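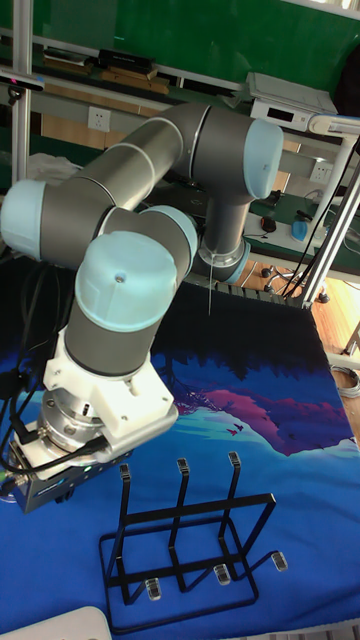 Purkach在2023-08-21发布了机械臂软件Gromitz的第4版，更新集中在透明物体的位姿估计、带线缆约束的运动规划，以及一套用来回放和比对任务记录的命令行工具Toster。新版面向已有用户开放下载，旧版的任务文件可以直接读入，但夹爪配置需要重新生成一次。开发组把“将杯子挂上沥水架”作为这一版的主要验证任务，用的是一只黑色细铁丝架，三根立杆的顶端都套着透明的小帽，杆身很细，在深度数据里经常断成几截，小帽则基本读不出来。末端的黑色线缆从夹爪和腕部引出，绕到台面一侧，规划器必须把这段线缆也算进去。

Purkach的软件负责人Anayeli Orozco说，选这个任务是因为它把几个老问题放到了同一个动作里：杯子透明，架子细，杯口和立杆之间的余量小，手腕又要转过一个较大的角度。第3版在不透明的杯子上表现稳定，换成透明塑料杯以后，失败大多出在最后一段下放。

“以前我们会让用户贴标记，或者在杯子上喷一层哑光涂料。”Orozco说，“实验室里可以这样做，到了用户那边就不行了，没有人愿意把每只杯子先处理一遍。”

感知部分：先找轮廓，再补深度

第4版改动最大的是感知模块。旧版从深度点云出发，先分割，再与模型配准。透明杯壁返回的深度值有时落在杯子后面的台面上，有时干脆缺失，配准结果会整体向后偏。新版把顺序调了过来，先在彩色图像里提取杯口和杯底的椭圆轮廓，得到一个粗略位姿，再用周围可信的深度点，也就是台面和架子底框，去约束杯子的高度和朝向。深度图中落在杯身轮廓以内的点默认不参与计算，用户可以在配置文件里把这一项改回去。

负责感知的Obaidul Bepari介绍，台面上的印花布是有意保留的。布上有大面积的蓝色，也有粉紫色的山形图案和深色的树影，透过杯壁看过去，图案会弯折变形，轮廓提取很容易把图案边缘当成杯沿。开发组早先一直在单色台面上调参数，数字很好看，拿到用户现场就掉下来。换成有图案的台面以后，他们重新标注了训练数据，并在网络后面加了一步几何检查：候选的杯口椭圆必须能和杯底椭圆组成一个合理的锥台，否则丢弃。

铁丝架的处理方式不同。架子的形状是已知的，软件读入尺寸文件后只估计它在台面上的位置和转角，细杆断开的部分由模型补齐。立杆顶端的小帽也写在尺寸文件里，规划时按实体处理。Bepari说，第3版漏掉了这个细节，杯底内侧有时会先顶到小帽，力传感器随即触发停止。

更新说明里写明，新的感知流程仍然需要一份杯子的尺寸文件，至少包括杯口直径、杯底直径和高度。没有尺寸文件时软件会退回旧流程，并在日志里给出警告。带把手的玻璃杯目前可以识别杯身，把手的朝向还不能可靠给出，所以凡是要求把手朝某一侧摆放的任务，开发组建议暂时留在人工工位上。

线缆进入规划

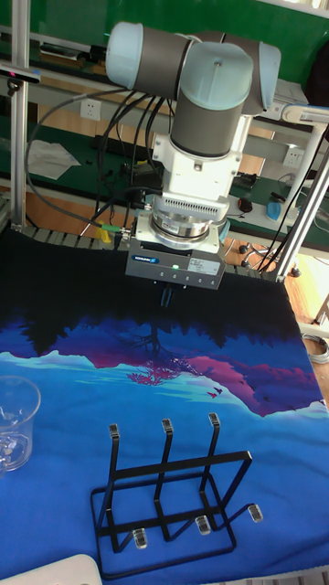

运动规划模块由Nicanor Bañuelos的小组维护。以往的做法是在手腕外面套一个粗圆柱，把线缆全部包在里面，碰撞检查很快，代价是很多本来可行的姿态被排除了。挂杯子的时候手腕要从竖直转到倾斜，粗圆柱几乎每次都会和架子的立杆相交，规划器只好绕远路，或者直接报告无解。

新版把线缆表示成一串首尾相连的短胶囊，两端固定在夹爪接口和上臂的扎带位置，中间按长度和弯曲刚度估算下垂形状。关节角每变化一步，形状更新一次。这个模型算得并不精细，没有考虑扭转，也不处理线缆之间的摩擦。Bañuelos认为对规划来说已经够用：“我们只想知道线会不会扫到架子，或者把旁边的杯子带倒。它具体垂成什么样子，差一点没有关系。”

用户要做的事情多了一件，就是在配置里填写每根线缆的长度和固定点。软件附带了一个测量向导，机械臂会依次停在几个姿态，由操作者在图像上点出线缆经过的位置，程序据此反推参数。向导运行时机械臂处于低速模式，操作者每确认一次才会走到下一个姿态。已经使用拖链或内走线的用户可以跳过这一步，把线缆列表留空即可。

规划时间有所增加。开发组给出的内部测试里，同一个挂杯动作的单次规划从第3版的2秒变为第4版的3秒，测试用的是随软件提供的默认参数。Bañuelos说，对连续作业的用户，可以在上一只杯子下放的时候提前规划下一只，这样多出来的时间不会反映到节拍上。提前规划的开关默认关闭，打开之前应当确认杯子的来料位置在动作期间不会变动。

力控下放的变化

下放阶段的控制也做了调整。旧版在杯口接近立杆时切换为力控，沿竖直方向匀速下降，碰到阻力就停。新版允许在水平方向上做小幅搜索，当力传感器读到侧向力时，手腕朝减小侧向力的方向让开一点，再继续下降。搜索范围和最大接触力都有上限，超过以后机械臂沿原路退回，任务记为失败，不会自动重试。是否重试由上层任务脚本决定。

薄壁塑料杯在这里比较麻烦。手指夹紧一点，杯口就会变形，轮廓不再是圆的；夹松一点，倾斜时杯子会在手指间慢慢转动。新版加入了一个夹持后的复检：抓起杯子后先在架子上方停一下，重新估计杯子相对夹爪的姿态，再据此修正下放轨迹。复检可以关闭。Bepari建议透明杯一律打开，纸杯和厚壁杯可以视情况关掉。

复检停留的位置过去是固定的，现在由规划器挑选，要求相机能看到杯口，同时手腕本身不挡住立杆。对于把相机固定在台面旁边的用户，这一点比较实用，机械臂的连杆常常会遮住大半个架子。如果找不到满足条件的停留位置，软件会依次放宽对立杆可见性的要求，最后才放弃复检，整个过程都写在日志里。

开发组还修正了一个存在已久的时钟问题。力传感器和关节编码器的数据原来按各自的到达时间打时间戳，网络繁忙时两者会错开，力控看起来像是反应迟钝。现在时间戳统一由控制器给出，数据包到得晚也不影响对齐。曾经为此自行加过延时补偿的用户，升级后需要把补偿去掉，否则会出现轻微振荡。

Toster：回放失败的那一次

随第4版一起发布的Toster是一个独立的小工具，用来处理任务记录。每次运行时，Gromitz会保存图像、关节数据、力数据和规划器的中间结果。过去这些文件分散在几个目录里，格式也不统一，要弄清一次失败的原因，往往得同时打开几个程序。Toster把它们合成一条时间轴，可以逐步前后移动，也可以把两次运行并排放在一起，从选定的事件开始对齐。

工具的作者是Crescencio Beltrán。他最初写它是为了给自己查错，后来组里的人都在用，便整理出来一起发布。Beltrán举了一个例子：透明杯子倾斜着接近立杆时，图像里杯口的一侧很容易和蓝色台面混在一起，估计出来的倾角会突然跳一下。单看最后的失败画面，会以为是力控的问题。把成功和失败的两次运行对齐以后，可以看到倾角在切换力控之前就已经错了。

Toster目前只有命令行界面和一个简单的查看窗口。它可以读取第3版的记录，但旧记录里没有规划器的中间结果，相应的栏目显示为空。记录文件体积较大，工具提供了裁剪命令，可以只保留指定事件前后的片段，便于用户提交问题时附上。裁剪后的文件会保留相机标定和夹爪配置，收到文件的人不必再向对方索要。

图像默认按原始分辨率保存。有用户担心记录里会拍到工位周围的人和物，Beltrán为此加了遮挡区域的设置，区域内的像素在写入磁盘之前就会清空，之后无法恢复。遮挡区域按相机分别设置，移动相机以后要重新画。 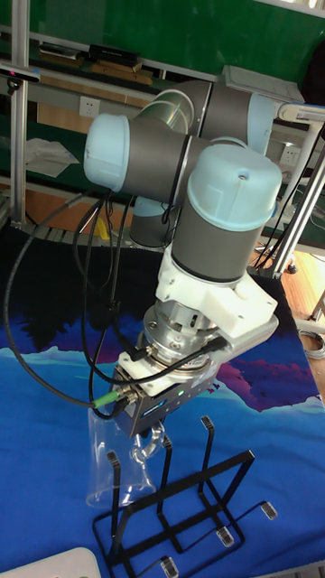 试用情况

正式发布以前，Ponce的一个试用点从1月开始使用测试版，任务是把清洗后的杯子挂到架子上，再由人整架取走。负责现场的Anayeli Quezada说，他们最看重的是换杯型时要花多少工夫。测试版刚装上时，换一种杯子要改多个文件，其中一个漏改，机械臂就会停在半空中等待确认。正式版把这些内容并到了一份杯型文件里，现场人员可以自己改。

Quezada的团队一共向开发组提交了44条问题记录，多数和界面提示、日志内容有关，也有几条直接影响了这次的改动。力控退回后不自动重试，就是试用点提出来的。早期测试版会再试一次，但第一次接触之后架子往往已经被推动，第二次仍按原来的位置下放，结果更差。现在脚本可以先调用一次架子定位，再决定要不要继续。

她也提到了一些不满意的地方。线缆测量向导的说明写得太简略，第一次使用的人不清楚应该点线缆的中线还是边缘，点法不一致，得到的参数就差得比较多。Bañuelos回应说，应当点中线，说明文档已经补上，向导界面里的提示会在后续的小版本中更新。

另一个意见和架子有关。试用点的铁丝架用久了会有变形，立杆不再与尺寸文件一致。软件目前把架子当成刚体，只估计整体位置，某一根立杆单独歪了它并不知道。Bepari表示，逐根估计立杆在技术上可行，难处仍然在于杆太细，单帧图像的误差和变形量相差不大。小组正在试验让机械臂移动到几个位置分别拍摄后再合并，这项功能没有列入第4版。

升级须知

从第3版升级时，安装程序会保留原有任务文件和标定数据。夹爪配置的格式有变化，需要运行一次生成命令，生成后请核对手指长度和开合行程。使用自制安装支架的用户，还要在工具模型里补上支架的外形，新版的碰撞检查会用到它，缺少这一项时软件只给出警告，不会阻止运行。

更早版本的用户需要先升级到第3版，再安装第4版，目前没有直接升级的途径。两个版本可以装在同一台电脑上，但不能同时连接同一个控制器。

自行编写过感知插件的用户应当留意接口变化。插件现在除了返回物体位姿，还要返回一个置信度和一张有效像素的掩膜。旧插件仍能加载，置信度按固定值处理，夹持后的复检对这类物体不起作用。接口说明和一个改写好的插件源码放在安装目录的文档文件夹内。

Toster不需要单独授权，可以装在没有连接机械臂的电脑上使用。Purkach表示第3版会继续提供错误修正，不再增加新功能。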